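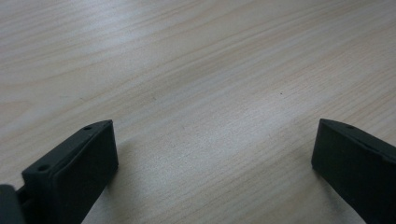 Aug 26, 2019

Clear-down of the light table, second go. I'm writing this one up properly as the notes from June are useless. All they say is "wiped, fine", which tells me someone had a cloth.

Started with the top. Nultirero call their finish self-evidently clean, meaning you're supposed to see any mess straight away against the pale surface. I have my doubts. The grain does a fair job of hiding tan-coloured crumbs, and where the light hits hardest you can't see much at all. I found one tiny dark speck a bit right of the middle and still couldn't say if it was a crumb or a flaw in the wood. Went over it with a fingernail and got nothing. Will look again in a different light. If it's still there I'm calling it a blemish and it goes on the sheet, so that we stop scrubbing at it.

Top measures 900 across the short side. The cleaning sheet has a different figure, which was probably copied from the old table.

Next, the clearing order. The Szilágyi sheet (1968, photocopied so often the margins have gone grey) has it as follows: food first, cups next, bin last, then wipe. It assumes the bin lives on the floor. Ours goes up on the table for the clear-down, the argument being that crumbs get a shorter trip. I was against this and I'm still not keen. A bin that's been on carpet has no business on a surface people eat from. If we keep doing it then the base gets wiped before it goes up, and that needs to be written on the sheet in pen, not mentioned in passing.

Liners: on the Nuditz ones now, the 35 litre. Cuff folded over the rim and the blue strip round the outside. The box promises they won't slip. One box is not evidence. I'd want to see a full bag with something heavy dropped in from height before I believed it, and so far all anybody has put in there is light rubbish.

Snack container: the cream square one with the holes in the lid. Bits left on top of the lid again. Whoever wrote the Cato checklist treats the lid as a tray, and I can see why, it's flat and it's right there. But it's full of holes. Anything small enough goes through, anything sticky has to be picked out of the perforations, and I have spent more time on that lid with a toothpick than on the rest of the table put together. Suggest a saucer. I suggested a saucer in June.

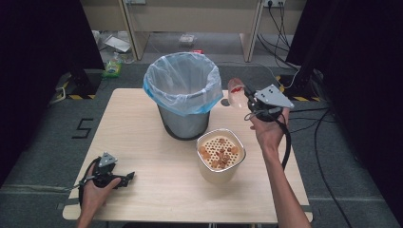
Do the pieces on the lid go back in the container or in the bin?
Bin, every time, because there's no telling how long they've been sitting out.

Cups. Clear plastic, red mark on the side. The Cato list says one cup per person and gives them all the same cup, so good luck working out whose is whose after morning tea. The red mark doesn't help with that. I'd rather bin the lot and start fresh than have the argument, though I know that's wasteful and somebody will rightly say so. Could try a name on the base in marker. Could also just buy mugs.

Time for the whole thing, top to bottom, was around three minutes, not counting the fingernail business. The checklist allows a good deal longer. Either the checklist is padded or I'm skipping something. My money's on the second, so next time I'll tick each line as I do it and see which ones I never reach.

Floor on the far side, by the beige desk, still needs doing. There's a green and white packet down there, a small clear bag and something white that's either paper or plastic. None of it is on the list. The list stops at the table edge, as if things didn't fall off.

To do:
wipe bin base before it goes up
speck, check again in daylight
saucer
add floor to Cato checklist
fix the table width on the cleaning sheet
drop test on the liner, something heavier than a cup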